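Thread: Does relabeling failed grasps do anything for two-arm policies?

kfrimpong
Posting the result here before we write it up properly. We trained the same two-arm policy twice on 2,573 teleoperated episodes. Run A used the demos as recorded. In run B we went back through the failed attempts, cut them at the last good state, and relabeled the rest as recovery starts. Same network, same training steps. On tall narrow objects run B dropped far fewer. On bowls and other low things there was no difference I would defend.

Korkor Frimpong, Mernavville

stemloader
How many evaluation trials per object?

kfrimpong
36 per object, split evenly between the two runs, so 18 each. Start positions were drawn ahead of time and both runs got the same list.

deltaq_9
18 is thin. We tried something close to this at Clostholm and the gain went away when a second operator reset the table. I'd want to see it hold across people before calling it a method.

kfrimpong
Fair. All resets were done by me. I can repeat the narrow set with someone else on resets, probably starting Thursday.

old_servo
I don't think the operator is the problem. Cutting at the "last good state" means a person decided what good is. You may be measuring your own taste in cut points. Did you try cutting at a fixed time before contact?

kfrimpong
Only on a small subset. Fixed cuts did worse than hand cuts but still better than run A. I didn't report it because the subset was 9 episodes.

old_servo
Then that's the experiment. Run it on the full set.

stemloader
What does the narrow set look like? If they're all one shape you could be learning a shape.

kfrimpong
Candlestick holders, mostly. Black, thin stem, flared base, cup on top, different heights. I like them because a small error low on the stem turns into a big one at the top.
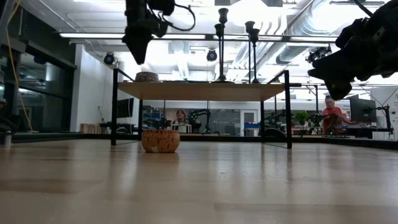

The other reason is spacing. When two holders stand close together, one arm has to stay out of the way while the other reaches in, and run A was bad at that. It would start both arms toward the same pair. Run B waited more often — I haven't worked out if that comes from the recovery labels or from the extra data near contact.

deltaq_9
You can separate those. Duplicate the near-contact frames in run A with the original labels and retrain. If A catches up, the relabeling did nothing.

kfrimpong
Good idea, and cheap. I'll queue it tonight ahead of the fixed cuts.

old_servo
I'd still do the fixed cuts first, but it's your cluster time.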